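Getting mildew smell out of a black nylon drawstring bag?

hovska335
So I left a wet towel in my gym bag for most of July. Yes I know. Bag is black nylon, drawstring, no lining that I can find. Washed it once with regular detergent and it smelled fine til it got warm, then right back to swamp. Tag is gone so no clue on temperature. Can I use vinegar or will it wreck the color? Would rather not buy another one, paid 16 bucks for it.
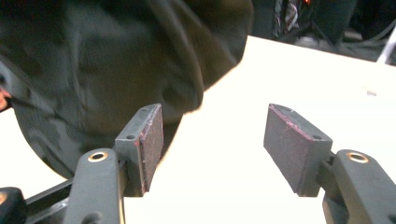
Laundry & Fabric Care

etdale_mom
Vinegar is fine on black nylon. Cold or lukewarm water in a bucket, a cup of plain white vinegar, bag inside out, 30 minutes. Then rinse and wash like normal. NO fabric softener, it coats the fibers and traps the smell. Pull the cord all the way out first if you can, the cord is usualy the worst part. Tie a safety pin to it so you can thread it back thru later.

Drying matters more than the soak. Stuff hangs bunched up and the folds never dry. Open the top wide and prop it with something, a jar, whatever. Sun if you have it.

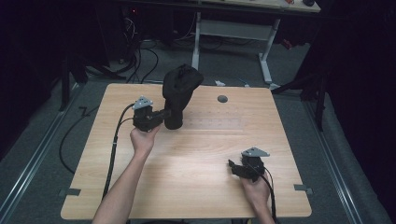

Black drawstring bag on the table.

Skip the dryer. Did that to a Stirko one, coating inside came off in flakes. If you must, lowest heat and check it a lot.

Seneviratne
just buy a new one lol. or freeze it

stirko_80
Freezing does nothing, smell comes back when it thaws. Do the vinegar. If it still stinks, enzyme cleaner, the kind for pet accidents. Spray the seams heavy and leave it overnight in a plastic bag, then wash. Test a corner first. And dont mix any of this with bleach, ever.

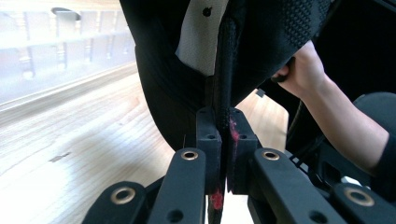 hovska335
ok did the vinegar thing twice, way better. Cord still smells a little so going to swap it for a shoelace. Does the enzyme stuff leave a smell of its own?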